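Home Shop Builds > Simulation and Control
July — started by maksym_l
Reading time: 3 min

**maksym_l**

Posting progress on the two-arm build. The hardware in my garage is still one torso and one finished arm, so everything with both arms is happening in the simulator for now. The task is to get a gripper onto the front of a low orange cabinet and open something without the body running into it. Both views are from the head camera. 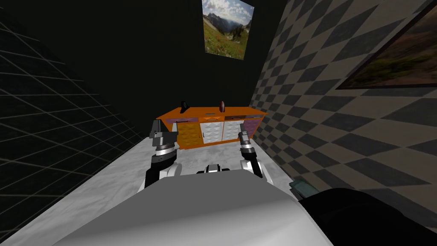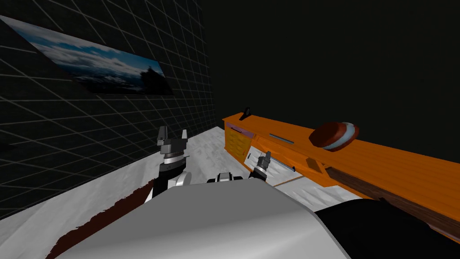 Simulator views from the head camera, both arms forward. The torso hides a lot of the floor in each one.

My problem is the approach. I plan the base position first, then the arms. With the base where I want it, the torso blocks the low part of the view and I'm placing the right gripper mostly on joint angles. I've run 624 approaches so far and 185 of them ended with the fingers touching the front where I asked. The rest stopped short or came in at a bad angle.

**thorey_b**

What is your camera pitch? In the second picture a lot of the view goes to torso. I had the same trouble on my build and tipping the head forward made it worse, because the chest fills even more. I moved the camera mount forward 2 inches and left the pitch alone.

**maksym_l**

Pitch is 35 degrees down. I can move the mount in the sim but the real neck bracket is already cut and welded, so I'd like to keep it.

**halfdan_g**

I would leave the camera. Put a second one on each wrist. Cheap board cameras are fine for this. You only need the head view to get close, and then the wrist takes over for the last few inches.

**thorey_b**

Wrist cameras mean two more cables through the elbow, and he has one real arm finished. I don't think that's the easy fix. Move the mount first and see if the numbers change.

**halfdan_g**

Cables through the elbow took me one evening. The bracket is steel. I know which one I'd pick.

**gbergmann**

Different question. Are you changing the walls and floor between runs? You have the diamond pattern on the right wall in the first view and the grid on the left in both. My garage is bare drywall. I trained on one room only and it was useless once I took it out to the shop.

**maksym_l**

Yes, textures get swapped. I have a folder of almost 2,000 and the script picks from it at the start of each batch. The posters come out of the same folder. I haven't touched the lighting yet.

**gbergmann**

Do the lighting before you do any more textures. The back wall in your first one is close to black. Your real shop won't look like that unless you work with the lights off.

**snaedis_k**

I disagree with putting lighting first. He says the failures are stopping short and bad angles. That sounds like base placement to me. Sample the base and the arm together and throw out anything the arm can't reach with some margin left over. I had a fixed base spot in my planner for months and it cost me a lot of time. Once I sampled both, most of the short stops went away.

Also, are you using the objects on top for anything? There's one small dark thing and one red thing up there in the first view.

**maksym_l**

Those are for a later task. They stay on top and I log a fail if one gets knocked over. None have been so far — the arms stay in front and don't go over the top.

I'll try sampling the base. Is there a number of samples you stop at?

**snaedis_k**

1,000 per target, then I give up on that target and log it. It runs in a few minutes on my old desktop.

**halfdan_g**

Still say wrist cameras.

**maksym_l**

Base sampling tonight, lighting after that. If the short stops are still there I'll order two board cameras and open up the elbow. I'll post the counts in this thread.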